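Seltside Cups and Bowls: read me first

Welcome! Seltside is a small collection of notes and pictures on plain pale crockery, the sort you reach for every morning without thinking. It covers rims, insides, bases, glaze and what a drop of water does in the bottom of a vessel. It grew out of a shelf of odd pieces at Gandano and got rather out of hand (I regret nothing).

Version 2, last changed 7th November

What's in it

There are 900 entries, one per look at a piece, and 39 pieces in all. Some pieces have dozens of entries and a few have only one, so please don't treat the spread as even. Cream, ivory and off-white are very well covered. Blue is hardly there at all, and I'd love more of it.

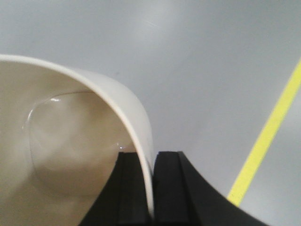 Each entry has a piece number, a shape word, a colour word and a free note. The shape word is "cup", "bowl" or "other". I kept this loose on purpose, as a wide cup and a small bowl are near enough cousins, and the same piece may turn up under both words. If you need one word per piece, use the list called pieces-agreed and ignore the rest.

The water column says "yes", "no" or "can't tell". Clear liquid in a pale glaze is a lovely thing to look at and a pain to label! Go by the edge of the pool, where it bends the light. A shine on bare glaze doesn't count, however wet it looks. Where I dithered for more than a minute I put "can't tell" and moved on.

Colour words were chosen by eye next to a window. The inside and outside of a piece often differ, warmer within and cooler on the lip, so there are two colour columns. Version 1 had only one, which was daft.

Known faults

Pieces 13 and 31 were swapped until May. If you have an older copy, swap them back.
Notes from the Famwood batch are shorter and use "lip" for "rim".
Bases are missing for most of the tall cups.
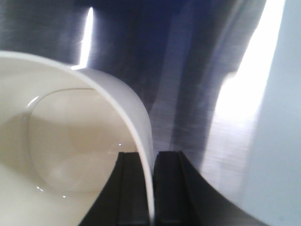 Famwood wrote back about the two words: "We'd keep lip for the very edge and rim for the whole band, and please don't merge them. Potters will want to search on both." Fair point, and both words now stay as written.

Using it

Take it, cut it up, add to it. Major is the bigger sister set, roughly 2,000 entries on plates and serving dishes, with the same columns, so the two will sit side by side in one sheet. Keep the piece numbers apart if you join them, as both start from 1.

Still to do: handles, chips, and a proper go at the speckled glazes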